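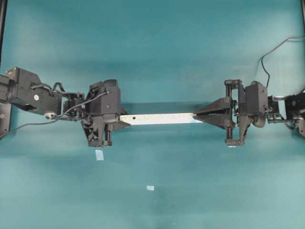 Brevenham Shared Workshop – Equipment and Purchasing Group

How to budget for a two-arm robot bench without fooling yourself

Written by Vandana Khurana, with corrections from Bảo Phí. Last gone over in August.

Every few months somebody comes to us with a quote for a pair of small robot arms and asks for a signature. The quote is nearly always tidy. It has two arms on it, two grippers, a power supply and a line for delivery, and the total sits just under whatever limit that person's manager can approve alone. I have learned to distrust quotes like that. The arms are the part of the job that suppliers like to talk about, and they are often the smaller part of what you end up paying for.

What follows is the method we use before we put money down. It takes an afternoon if you know your task well, and longer if you don't. If it takes you longer, you weren't ready to buy.

Step 1. Write the task down in one sentence

Do this before you open a catalogue. "Pick up a long flat bar at both ends, hold it level, pass it on" is a task. "Explore two-handed manipulation" is a hope, and you can't put a price on it.

The sentence should name the object, because the object decides more than the software does. A long bar gripped at both ends is a nuisance in ways that a block is not. The two arms are joined through it. If one gripper drops a little, the bar tilts, and the other gripper has to put up with it or let go. On cheap arms one end will often sit slightly lower than the other, and you need to decide now whether that matters to you. If it does, you are looking at a dearer class of joint, and you should find that out before the order goes in.

Step 2. Decide whether you need the second arm at all

People hate this step. A second arm doubles the hardware line and does worse than that to everything else: setting up, calibration, cabling, spares, and the hours lost when one side is working and the other isn't.

Try the task with one arm and a fixed clamp, on paper first and then with your own hands. Keep one hand flat on the table and use the other. Hậu Sầm came to us wanting two arms for turning parts over, did this for ten minutes and went away with a bench vice on his list. If the clamp does the job, buy the clamp.

Step 3. Price the grippers separately

Never accept a price for "arm with gripper". Ask for the two apart. You want to know what a replacement gripper costs, what replacement fingers cost, and whether you can print the parts yourself.

Printed parts are often sold as a saving. They can be. An open lattice frame is light and quick to change, and if you own a printer and somebody likes running it, fine. If you don't, you'll be paying for a print service or waiting on a colleague's goodwill, and neither was on the quote. Ask the seller for the print files before you order. Promberg sent us theirs the same morning. Another firm said the files were "on the roadmap", and we took that as a no.

Look at the fingertips as well. Small pads wear, get dirty and come off. Order them in bags.

Step 4. Budget for the cables

I mean it. Small arms built out of separate servos tend to carry their cables on the outside, looped over the joints or trailing off to one side, and those loops catch on things. They also pull at their plugs every time a wrist turns.

Allow for a full spare set of cables per arm, plus clips, sleeving and the time to route them properly. Then drive each arm slowly to the ends of its reach and watch the cables the whole way. You're looking for a loop that goes tight, and for one that hangs down where the part is meant to go. Renata Gaete does this with her hand on the stop button, and I'd suggest you do the same.

Step 5. Choose the table surface on purpose

A plain, single-coloured surface is one of the few cheap things in this whole business that earns its keep. Black arms and a pale part show up well against something like teal, both for a camera and for a tired person at five o'clock. It needn't be expensive. It does need to lie flat, so look for creases when it comes off the roll and put the price of a second piece in the budget. Surfaces go blotchy with use.

Add tape, too. If you mark start positions with scraps of it you'll use far more than you expect, and it will wander.

Step 6. Count the hours

Most budgets I turn down have no hours in them. Here is what we put down for a first two-arm bench, based on our own logs and on what Châu Hồ's team at Nghiêm were kind enough to share with us:

Building, wiring and first movement: 80 hours
Everything up to a task running well enough to show a visitor: 192 hours, with those 80 included

You may be quicker. The people who tell me they'll be quicker have mostly not done it before. Multiply the hours by what your people cost and put the result on the same page as the arms. Quite often it's the bigger number, and that is the moment when a dearer arm with decent instructions starts to look sensible.

Step 7. Ask the supplier these questions in writing

Which single part fails most often, and do you keep it in stock?
How long did your last customer wait for a replacement servo?
Can I buy one joint, or must I buy the whole arm?
What load can each arm hold at full stretch, and for how long before the motors get too warm?
Does the warranty still stand if I fit my own fingers?
Will this model be on sale in 2 years?

Read the answer to the fourth question with care. Load figures are usually given with the arm tucked in, where everything is easier. A bar held out in the middle of the table between two arms is another matter, and a supplier who can't give you a figure for that hasn't measured it. Ask to borrow a pair and measure it with your own part.

We put the same list to Orkano before a purchase last spring. They answered everything except the stock question. We bought anyway, which was my decision and a poor one – the arm spent a good while in a drawer waiting for an elbow servo.

Step 8. Buy in stages

Order one arm first. Run it on half the task. If it's still behaving after a month of proper use, order the second with its spares. You may lose a small discount by splitting the order. I've never seen one big enough to make me regret it.

Check the first arm's version number before placing the second order, though. Makers change brackets and firmware quietly, and a left and right that don't match will eat your hours from Step 6.

Step 9. Hold some money back

We keep one part in 5 of the whole budget unspent until the bench has done its task in front of someone who didn't build it. If the total won't stretch to that, the plan is too big, so cut the plan. Taking it out of the reserve only means you'll be back asking us for more in the autumn.

Send finished sheets to the purchasing group with the sentence from Step 1 at the top. Sheets without it go back unread. Bảo keeps a few old ones, with the real costs written in beside the guesses, and will show them to anyone who asks.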